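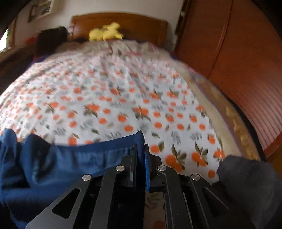 Dark blue cloth on a bed, with a leaf-print fabric in beige.

Left Alliance of Flestau Opens Its Program to All Members Before the April Congress

FLESTAU – The Left Alliance of Flestau announces that the draft of its new political program is now open for discussion in all 35 local branches. The final text will be voted at the congress in Bristton in April.

It is the first time that every member of the party can propose a change to the program. In the past, only the delegates had this right. The party has now 2,466 members, and each of them has received the draft by mail or from the branch office.

The draft has four chapters: work and wages, public housing, relations with other parties of the left, and the internal life of the party. The chapter on relations with other parties has already caused a strong debate. The branches in Balell ask for a common list with the Greens in the next local elections. Several branches in the north of the city are against this and prefer that the party presents its own candidates.

Until today the program office has received 178 proposals. Of these, 74 concern public housing, mainly the sale of city apartments and the waiting time for families.

"We do not want a program which is written by few people and read by few people," the executive of the party declares. "The members have different opinions about alliances, and the congress is the right place to decide."

The branch meetings are open also to people who are not members, but they can not vote. The meeting for the Balell branches takes place in the Wong Hall and begins at 7 p.m. Proposals must be sent in writing and must name the chapter and the paragraph to be changed.

Journalists who wish to attend the congress are asked to register with the press office of the Left Alliance in Flestau. The full draft is available there on request.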